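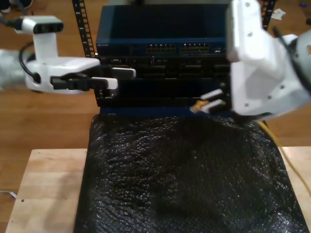
Notebook, cabling cell, February

Equipment list for next quarter. The request has to go in before the end of the month, so I'm writing down where we are and what I think we should ask for. Correct anything you disagree with in the margin and initial it.

Current setup is two arms working at the rack, one gripper each, running patch cable tasks on the three-tier stack. That stays. I don't want to add a third arm this round. The two we have aren't used to their limit and most of our lost time comes from fingertips and cables.

Fingertips. This is the biggest line for consumables. The white tips wear at the edge where they press on the plug, and once the edge is rounded the plug twists when it meets the port. We have been swapping them when someone notices. I'd rather swap on a schedule and keep the old ones for rough work. Kurnia quoted 159 per set. I asked for two sets per arm. They will not break a set, so if we want spares for one side only we still pay for both fingers.

Tried printing our own again this month. They fit fine but the surface is too slick and the plug slides back when pushed. Could put a rubber skin on them. Not worth holding the order for that, but leave the files in the shared folder.

Patch cables. Buy a box of yellow, all the same length. The mixed lot we have now makes the runs hard to compare, as the short ones pull on the gripper and the long ones drag across the board. Also the clips on a lot of them are tired. A clip that doesn't spring back gives us a bad insertion that has nothing to do with the arm. Throw out any cable with a soft clip and don't put it back in the bin.

Switches. We do not need new ones. Used is fine, and a used switch with a few dead ports costs very little. What I'd like is one more front panel layout, so we aren't tuning everything to the same two banks of sockets. Mimau has refurbished units and will hold a pair for us until the request is approved. No deposit.

Bench. Working at floor level on the board is all right for short sessions and bad for long ones. My back and knees vote for a table. It needs to be stiff enough that the arms don't shake it when they both stop at once. Quote from Tekleab is 1,320 for a steel frame table with a drilled top, delivery included, assembly not included. Before we sign I want to check:

- that the hole spacing matches our arm bases, or the price of an adapter plate if it doesn't
- that it goes through the inner door without taking the legs off
- height, with the rack on top, still leaves both arms room above the top unit
- lead time

The drawing they sent has no tolerance on the holes. Have asked for a new one.

If the table is refused, the fallback is a thicker board and proper clamps, and we keep going as we are. Bubble wrap under the stack can stay either way. It keeps the bottom unit from getting scratched and costs nothing, but the shine may be a nuisance for the wrist camera. A piece of flat black rubber mat would do the same job. Add a mat to the list, cheapest one.

Cable management for the arms. Need more sleeve and ties. The black cable on the left arm makes a loop behind the wrist, and I'd like it tied down closer with enough slack for full rotation. Small money, buy from the general supplies budget and leave it off the request.

Service plan. Truvurora offers a yearly plan that covers both arms. I read the terms twice. It covers joints and controllers, excludes grippers and cameras. Those are the parts we break. Recommend no for this year, and put the same money aside for a spare gripper. If we go past the year without a joint fault we can look at it again.

Order of priority if we get cut back:

1. fingertips
2. patch cables
3. spare gripper
4. table
5. refurbished switches, the pair
6. mat

Table is below the gripper on purpose. We can work without a table. With a dead gripper one arm is parked until the part arrives.

Still to do: new drawing from Tekleab, written quote from Mimau (only have it by phone), measure the inner door. Sweep the floor by the rack post too, there are scraps over there.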